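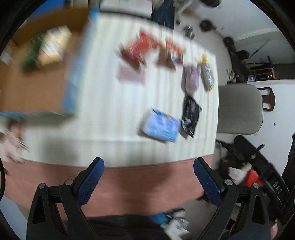 Striped cloth on the table, pink skirt below

Braler Quilting Cotton Bundle, 17 fat quarters

We stock a lot of precut bundles and we don't love all of them. The Braler bundle sells well, people ask about it every week, and we've been slow to put up a proper page because the maker's own description promises more than any stack of cotton can deliver. "Heirloom softness from the first cut" is the line on the band. It's quilting cotton. It feels like quilting cotton. After a wash it feels a bit better, same as the rest.

So what do you get for your money?

You get 17 fat quarters from the Usunby line, one of each print, folded and banded. The colors run from cream through dusty rose to a brown that the maker calls "walnut" and that looks to us like plain brown. There are no solids. If your pattern needs background fabric, and most do, you'll have to buy that on top. We think the bundle should come with at least a couple of quiet prints and it doesn't. The quietest one is a small leaf on cream, and even that gets busy when you put it next to the rose trellis.

Cutting

The band says each piece is cut to a full 18 by 22 inches. We measured the pieces in one bundle and most were fine. Two were short on the long side by enough to matter if your pattern squeezes every inch out of a fat quarter. Square up first, then plan your cuts. The edges are straight cut, not pinked, so they will fray if you prewash them loose. A mesh bag helps a little.

Does it bleed?

The maker says no. We washed the darkest rose and the brown with a scrap of white muslin in warm water and the muslin came out faintly pink. In cold water with a color catcher it stayed white. That's one test in one shop, with our water, and yours may go another way. We would not put this straight into a quilt with a white background and hope for the best.

Thread count and weight

We get asked about this more than anything else. The band doesn't give a thread count and the maker didn't answer when we wrote. By hand it feels a touch lighter than the Mrema cottons we keep on the next shelf, and it creases more sharply under the iron, which is nice for piecing and less nice if you're making an apron. For bags you'll want interfacing.

The pattern leaflet

A leaflet for a throw called Hetenden is tucked in the fold. It's a simple block and the drawings are clear enough, but the fabric list is for yardage and the bundle is fat quarters, so you'll be doing some arithmetic. Step 8 tells you to press the seams open and the drawing beside it shows them pressed to one side. Pick one. Binding and backing are extra — the leaflet says so in very small type on the back.

Who should buy it

People who already like the line and want a bit of everything. If you only like four or five of the prints, buy those off the bolt. We cut from a quarter yard up, and you'll spend less.

Price: $73 per bundle
Care: cold wash, low tumble, warm iron
Returns: unopened only, within 31 days. Once the band is off, it's yours.

The next delivery is due in April.

Comments

quiltsbypat
Bought two of these. Agree about the brown. My trellis print was short too, on the 18 inch side, so check yours before you throw the band away.

Dong-hyun Pyo
Made the Hetenden throw and pressed everything open. Lies flat and looks good. I did run out of the leaf print and had to come back for more, and I don't think I cut badly. The leaflet is tight on that one.

marlowe_sews
Does the rose still bleed the second time through? I don't want to use color catchers for the rest of this quilt's life.

Shop reply
We only washed it the once, so we can't say. Try a scrap with something white before you commit.

quiltsbypat
Mine was clear by the third wash, if that helps. Cold every time.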